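Ticket: Schreibaufgabe Whiteboard, rechter Arm bleibt über der Tafel stehen
Projekt: Cerkgate
Komponente: Planner (Duklow), Ansteuerung (Danen)
Status: in Arbeit
Priorität: mittel

Beschreibung

Hallo zusammen, erst einmal vielen Dank für die schnelle Hilfe beim letzten Ticket, das läuft seither wunderbar! Jetzt habe ich leider schon wieder etwas. Seit dem Update im Februar bricht Duklow bei der Schreibaufgabe manchmal ab, bevor die Spitze überhaupt zum ersten Strich ansetzt. Der rechte Arm fährt die Anfahrpose über der Tafel an, der linke wartet am linken Rand, und dann kommt im Log nur noch:

planner: no valid segment, timeout after 3,000 ms 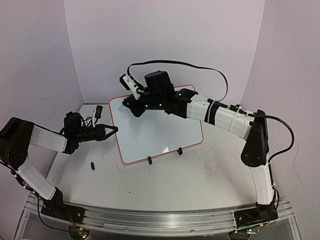 Neu gestartet habe ich natürlich alles, auch den Danen-Dienst (der braucht ja immer ein Weilchen, bis er sich wieder meldet). Die Kalibrierung der Handgelenkkameras habe ich ebenfalls neu eingelesen, ohne Unterschied. Von 40 Läufen sind 5 so hängen geblieben, und zwar alle mit schräg liegender Tafel.

Nachtrag 1, 14:20 Uhr

Ich glaube, ich bin ein Stück weiter. Die Tafelerkennung liefert die vier Ecken sauber, aber beim Umrechnen in Tischkoordinaten wird die Drehung offenbar noch aus dem alten Cache genommen. Der erste Wegpunkt liegt dann fast 4 mm unter der Schreibfläche, und der Planner lehnt ihn völlig zu Recht ab. Mit folgender Einstellung habe ich den Cache umgangen:

board_pose.cache = false
approach.height_check = strict

Danach ging es mit den Schreibversuchen wieder los, und ich habe mich ehrlich gefreut wie ein kleines Kind! 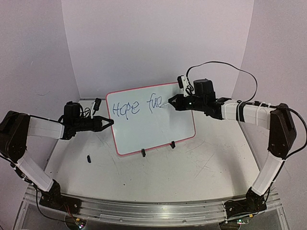 Was mir noch Sorgen macht, ist der Wortabstand. Der wird im Modul von Després berechnet, und dort steht die Drehung ein zweites Mal drin, mit eigenem Vorzeichen. Solange beide Werte zusammenpassen, fällt das nicht auf, aber schön ist es nicht, und ich würde es gern gleich mit aufräumen, wenn niemand etwas dagegen hat.

Nachtrag 2, 16:45 Uhr

Noch eine Kleinigkeit: Ohne Cache rechnet die Posenschätzung vor jedem Segment neu, das merkt man bei längeren Texten schon. Lieber wäre mir, der Cache würde beim Laden einer neuen Aufgabe verworfen und bliebe danach gültig. Den Patch dafür habe ich angefangen, er liegt im Branch board-pose-reset. Wer mag, darf sehr gern einmal drüberschauen, vor allem über die Reihenfolge der Transformationen.

Offen:
- Vorzeichen der Drehung im Després-Modul prüfen
- Fehlermeldung um den abgelehnten Wegpunkt ergänzen
- Lauf mit gerade liegender Tafel und neuem Branch wiederholen

Das Ticket lasse ich bis dahin offen. Liebe Grüße und danke fürs Mitlesen!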